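Wimport-users list archive
Subject: Re: ball sorting examples, start position
October 2020

On the Trirton list somebody wrote:
> We have 100 examples from Lý. Must every one begin with
> the grippers off the board? Our start changes from
> one person to another.

Yes, please keep it the same. We begin with both hands before the near edge and the grippers out over the floor, with the marker cubes in view.
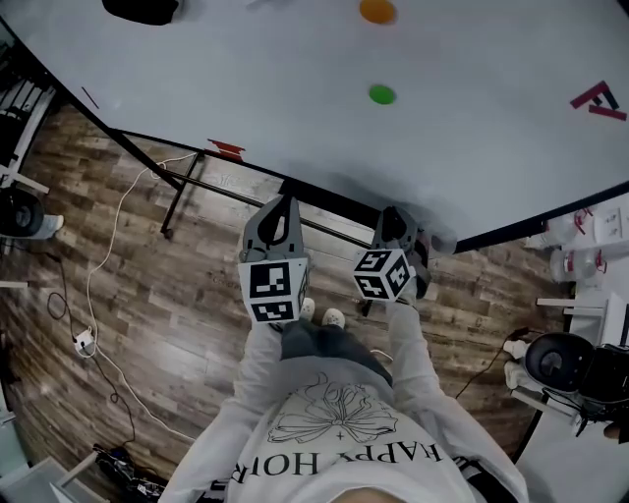
1. Tool view

Check also what the gripper camera sees before you record. The jaws should be closed and the balls must all be inside the view. With us it is blue far, then orange, then green nearest.

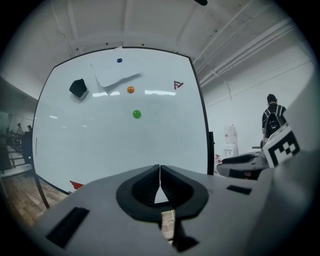 2. Number of examples

At Edalton we have now 2182, but I would train first with 20 and look at the result. Please tell me if your ceiling lights make strips on the board, I did not yet find a good solution for it.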